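4.3 Checking the planner in the sim before a run

Do this after every Karnard update. Needs Zuneck planner service up and the Wollance scene file loaded. Skip it and you will be chasing grasp offsets all afternoon.

1. Stop any old planner process. Two running at once = silent failures.

2. Load the kitchen table scene. Wait for the log to say physics settled - do not send a goal before that.

3. Set planning timeout to 5 s. Default is too short for a cluttered table.

4. Set max velocity to 40 percent. Leave acceleration alone.

5. Refresh the collision objects. Check the big pot is in the list, its the one that drops out most. If missing, refresh again.

6. Send the pre-grasp goal. Gripper should stop over the table, fingers down.

CAUTION: do not use "ignore collisions" to get past a failed plan. The flag stays on after restart.

Note: layout is re-randomized on each reset, so saved goals from an earlier layout are no good. Re-query the object pose everytime.

Arm over the table, two layouts:

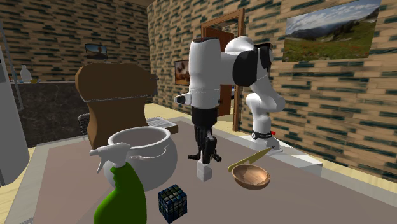
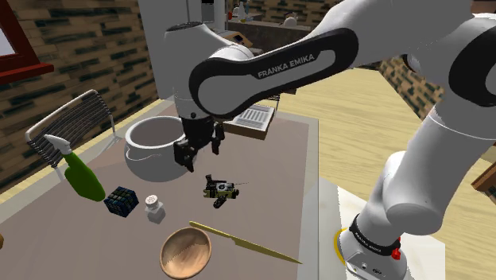 7. Save the joint state, then reset. Repeat with seeds 105 and 422 - Toledo setups use the same two.

8. Error "no IK solution": move the goal a bit closer to the base, retry. Still failing - reload the robot model, not the whole scene.

9. Export the log before closing. It gets overwriten on next start.

Questions on the seeds go to Heloísa Furtado. Perception settings are in 4.4.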